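Cleaning up an old snare without wrecking it

I get asked about this a lot by people who bring stuff home from garage sales, so I figured I'd type it all out in one go. I've been fixing up used snare drums in my basement for years. It started with one I bought from a guy named Zsolt Sipos, who was moving out of Urthorpe and wanted everything gone by supper. It had sat in a shed and it smelled like it. I made every mistake there is on that drum, and I still play it, so don't be too scared of yours.

Before you touch anything, take pictures with your phone. Get the strainer (the lever thing that throws the snares on and off), the butt plate across from it, and how the cord or straps run through both. You think you'll remember. I did not remember, and I spent a whole evening turning the snare wires around and around trying to work out why they rattled.

Taking it apart

Loosen the tension rods a half turn at a time, going across the drum and not around it. If you let one side go all at once, the hoop can pull crooked, and a thin hoop that's been pulled crooked never sits quite right again. If a rod won't budge, put one drop of penetrating oil where it goes into the lug and go have a coffee. Don't lean on the key! I snapped a rod off in a lug that way, and getting the stub out took me longer than the rest of the drum put together.

I lay the rods out on an old towel in the order they came off. Probably fussy, but they wear into their own lugs over the years and I like them to go back home. Washers go with them. A lot of older drums have a mix of metal and nylon washers because somebody lost some along the way, and a fresh bag costs next to nothing, so I just replace the lot.

When the lugs come off, look inside them. Some have a spring in there, and that spring is where half your mystery buzzing comes from. You can wrap it in a bit of felt or stuff a little cotton in with it. I use felt from the craft store, cut in strips.

Cleaning the chrome

Start gentle. Warm water, a squirt of dish soap, an old toothbrush. You'd be amazed how much of what looks like rust is just stick dust and somebody's spilled soda. Dry each piece right away with a rag, and then (this is my wife's trick) spread them on a cookie sheet and go over them with a hair dryer, because water hides in the threads.

If there are still brown freckles, ball up a piece of kitchen foil, dip it in water and rub lightly. It takes the freckles right off most chrome. Keep it wet and don't scrub like you're mad at it. Then wipe off the gray paste and put on a little car wax. I did a set of hoops this way last August and they still look great.

If the chrome is flaking, stop there. Rubbing only lifts more of it, and the edges are sharp enough to cut you. I learned to live with it on my Birnar. It's got a big bald patch by the strainer where the plating went, and under stage lights you can't tell.

Painted or bare metal shells

Steel shells with the finish worn off are a different animal from chrome, and I go a lot easier on them. No foil, no steel wool. A damp microfiber cloth, then a dry one, then a thin wipe of light machine oil on the bare spots so they don't rust.
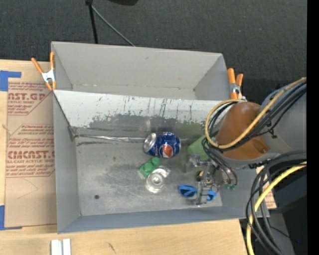

I leave the oil on overnight and buff it in the morning with a clean piece of T-shirt. If the cloth comes up orange, do it again. Paint touch-up is up to you. I tried it once with a little bottle from the auto parts place and the color was off just enough to drive me nuts, so now I leave scratches be.

Wrapped shells, the sparkle and pearl kind, get soap and water only. No alcohol, no window cleaner. It can cloud the plastic and there's no going back.

The bearing edge

With the heads off, run a fingertip slowly all the way around the rim of the shell where the head sits. You're feeling for dips and nicks. A bit of grime comes off with a dry cloth, and on a wood shell I rub a plain white candle along the edge so the head slides as it tightens up. If you feel a real dent, take the drum to somebody. I paid a shop in Iminholm to recut an edge for me and it was worth every penny. Please don't go at it with sandpaper on a Saturday afternoon project kind of whim, I've seen what that looks like.

Putting it back together

A tiny dab of lithium grease on each rod, and I do mean tiny. Bottom head first, then the top. Finger-tighten every rod until it just touches, then go across in half turns again. Press the middle of the head with your palm a few times while you're at it. You'll hear some crackling on a new head, and that's only the glue around the collar settling in.

Put the snare wires on last and center them before you tighten anything. They should lie flat with the same gap at both ends. Start with the strainer knob loose, flip the lever on, and bring the tension up while you tap softly near the edge. Stop when it sounds crisp. Most people crank it way too far and choke the drum, then blame the wires.

Mine always drifts overnight after new heads, so I tune it again the next day before deciding whether I like it. The Arellano took three days to quit moving. I keep the leftover felt, the candle stub and the spare washers in a coffee can with the drum keys, and I still can't ever find a drum key.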